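Kitchen table money stuff — keeping your stock paperwork from eating the house

Been putting this off. I own a few shares of a few things, nothing fancy, and every spring I tear the place apart looking for one piece of paper. So these are the tips, mostly for me.

## The mail pile

- Open it standing up, next to the recycling. Proxy booklets go straight in once you've voted. Annual reports too, unless you really read them (I don't).
- Keep: trade confirmations, dividend statements, anything with the words "cost basis".
- Year-end statement comes in? Check it against the monthlies, then shred the monthlies. Not before!
- Shred at 6 sheets a go. Mine says it takes 8. It doesn't.

## One box, not five

I use a Tranero accordion file, the plain one. One pocket per company, one for the broker, one for taxes. Label the pockets in pencil — companies merge and spin things off and change there names. My Volero pocket has been erased twice.

Purchase records stay until you sell, plus however long your tax person says after that. Put a sticky on the front with date bought, shares, price paid. Do it the same day or you won't.

Clear the whole table before you start sorting. Flat surface, good light, piles face up.

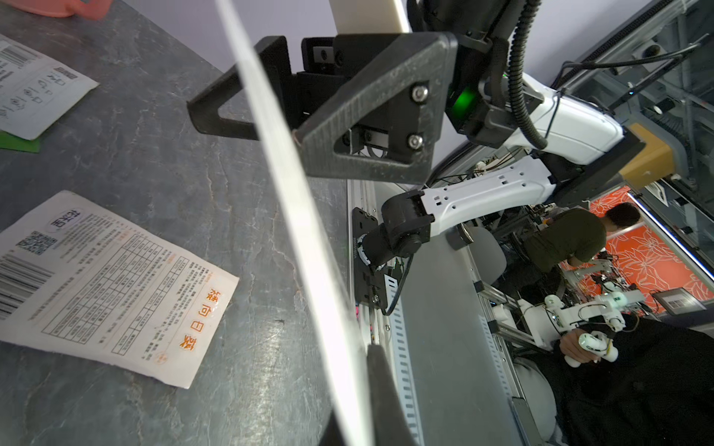
## When a price drops and you want to do something

- Don't log in before coffee. Seriously.
- Write down why you bought it. Bogdan fell hard in July and I had 1,601 dollars in it, and my note just said "seems solid". Not helpful. Write better notes.
- Wait 20 minutes, then read the company's own release, not the headline.
- If you do sell, print the confirmation right then and stick it in the pocket. Loss goes on the tax list too.

## Dividends

Small checks get lost in drawers. Flememance used to mail me one that was barely worth the stamp, and I let two go stale. Switch to direct deposit or reinvest. If you reinvest, keep every statement, each little purchase has its own cost and you'll need all of them when you sell.

## Passwords

Paper list, sealed envelope, back pocket of the file. Tell one person where it is. Update it when you change one — mine was a year out of date when I checked tonite.

More on old paper certificates when I find mine.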